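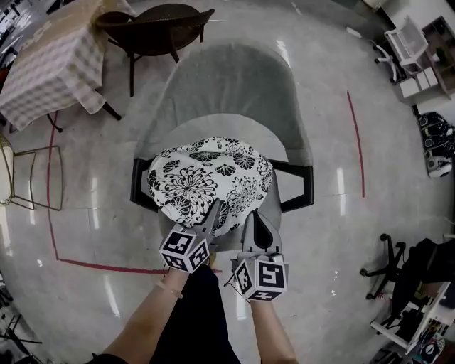

Fig. 1. Gray armchair with round patterned cushion.

Soft Furnishings for Small Interiors
Handout 2: The Loose Cushion
Course leader: Azadeh Khosravi

Last session we covered the chair as a frame with opinions. This session we put something on it. Please have read the Herath chapter on seat depth, or at least have the look of someone who has.

A loose cushion does two jobs. It changes how high and how deep you sit, and it tells visitors you made an effort. Most shop displays care only about the second, and most backs would like a word about the first.

Round on square-ish

The armchair in Fig. 1 has a wide curved back, plain light gray upholstery and black armrests made of flat bars. The bars are the only hard line in it. A round cushion picks up the curve of the back and leaves the arms to be angular by themselves. A square one would pick a fight with both. You may prefer the fight. Say so in your notes and defend it.

Pattern

The cover is white with black flowers, something like chrysanthemums. Black repeats the armrests, white sits near enough to the gray. This is the oldest trick in the trade: take one color the chair already owns and hand it back in a busier form. It works on nearly everything except tartan.

Now look at the neighbors. The table wears a beige and white check, and there is a dark brown wicker chair beside it. Check, weave and flowers in one corner is a lot of conversation. Moushumi Howlader argued in May that the plain gray upholstery keeps the peace. Nimal Sikder argued that nothing could. Both got good marks.

Placing it

Flat on the seat, the cushion raises the sitter. Upright against the back, it shortens the seat. Try both, and sit for ten minutes each time before writing anything down. Everyone likes a cushion for the first thirty seconds.

Check that the cushion leaves room to sit between the arms. Check that it stays put when you lean to one side for your tea. If it slides, look at the fabric on the underside before blaming the chair.

Do not karate-chop the top. We are not that kind of course.

For next time

Choose one chair you sit in daily. Draw it from above, with and without a cushion, and write a paragraph on which version you would keep. Catalog pages 2 and 3 of the Gavari folder may help with shapes. Hand in to Nimal Bandara by 22nd August, on paper, unrolled.

Reading: Trukov, "Seats and Sitters," the short chapter. The long one is about springs and will keep.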